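Cell inspection checklist — after right arm stall, Teuber bench
Date: November 15, 2022
Checked by: Wolfram Lindemann

Fault: right arm threw overload 13 on the toolbox pick and held. Operator reset it 4 times before calling. Don't do that — one reset, then call.

1. E-stop, both sides — OK
2. Arm base bolts — OK, marked
3. Cable loops, left and right — REVIEW. Slack is generous. Want a clip at the elbow
4. Loose tools inside reach — FAIL. Way too many on the surface
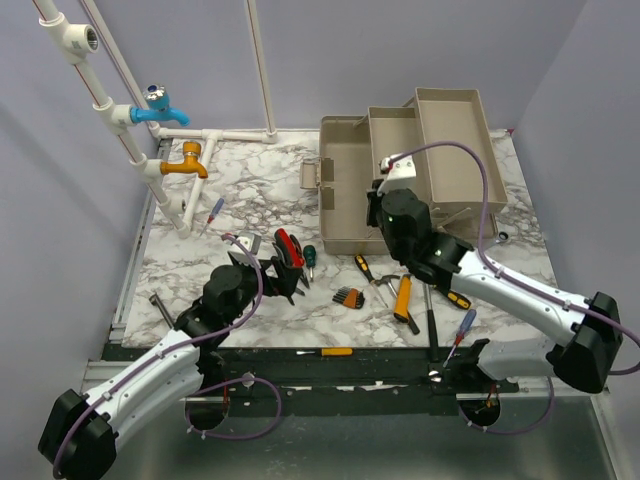

Item 4. Right arm over toolbox, pliers in left gripper.

5. Front rail clear — FAIL. Hammer handle hanging over it, small screwdriver along the top edge. Rail is not a shelf

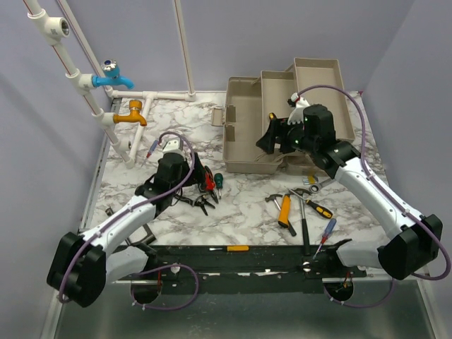

Item 5. Front rail and tools, both arms extended.

6. Torque limit, right wrist — was set to 3,000, Kurnon sheet says 2,689. Put back. Who changed it?
7. Fingertip approach at toolbox hinge — REVIEW. Tips get in right under the hinge pin, easy to wedge

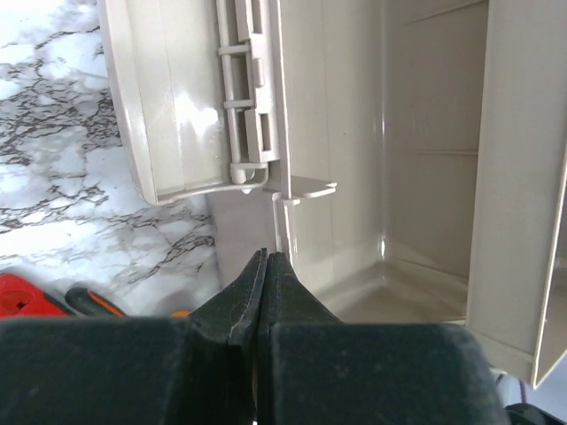 Want a keep-out zone on the hinge side before the next run. Eseo can add it in the cell file, asked them allready. Half speed untill then.

8. Fault log saved — yes, shared drive
9. Release to run — NO. Recheck after 4, 5 and 7 are closed

W.L.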